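Teaching by hand, week two at Rodden

Wednesday, June 3, 2026

I spent most of today recording demonstrations with the hand-held grippers. 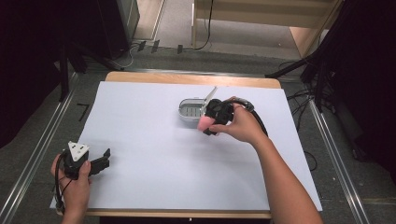
The target for the week is 61 good recordings of one task, and we have 30. I had hoped for more, but I threw out 12 this morning after playing them back. In most of them I had hurried the last part, and the Zurkari software copies hurrying very faithfully.

Holding the grippers is easy enough. The hard part is moving as if you had no fingers. You want to nudge a thing with your thumb, or turn it in your palm, and you can't, so you put it down and pick it up again. My wrists ache a bit by four o'clock.

I also keep forgetting the left hand. If it drifts about while the right one works, the drift goes into the recording too – so now I decide where it will rest before I start, and leave it there.

Girlow want the first batch by the end of the week. After that we move over to the Phillips bench, where the arm is driven by remote control. I tried that in March and was much slower at it. I'll write up how the two compare once I've had 2 full days on each.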